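Budgeting for hand-held grippers: how many spare finger pads should we buy?

Posted by Seo-ah So in Equipment and Purchasing, Sun 30 June

We're putting in an order for 6 hand-held grippers to record kitchen tasks, mostly putting things on racks and hanging them up. The Toltton quote covers the grippers but lists finger pads and linkage spares separately, and my manager wants one figure for the whole year. I've no idea how quickly the pads go. Is it worth buying spares up front, or do people order as they need them? We also have a small amount set aside for household items and I don't know if it's enough.

Kyung-tae Kang

Order pads with the grippers. We bought 12 sets to start with and I'd do the same again. Postage on small orders is what hurts, and Toltton took until August to send our second lot. For linkage parts, 2 spare sets has been plenty for us. Our first year of spares came to over 826 pounds, more than we'd put down, mainly down to those separate deliveries.

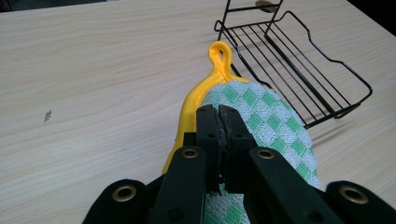
Household items need their own line in the budget. Buy thin, soft things as well as hard ones, as they're where you find out whether the pads you've picked are any good. A pot holder like the green and white checked one is a fair test, with woven fabric in the middle and a rubbery yellow edge to get hold of. It also has a loop, so you can use the same item for hanging tasks if you buy a hook. Get a wire rack too. They're cheap and you can use them for all sorts.

Check whether the quote includes screws. Ours didn't.

Tilahun

Depends what you're picking up. We get through hardly any pads.

Gonano

Agree with Kyung-tae about the separate line. I'd ask Toltton for a price with pads included before you send your figure in, and see if they'll hold it for the year. Fedorari did that for us when we asked, though we had to get it in writing. Also ask if pads from the older model fit. We ended up with a drawer full that don't.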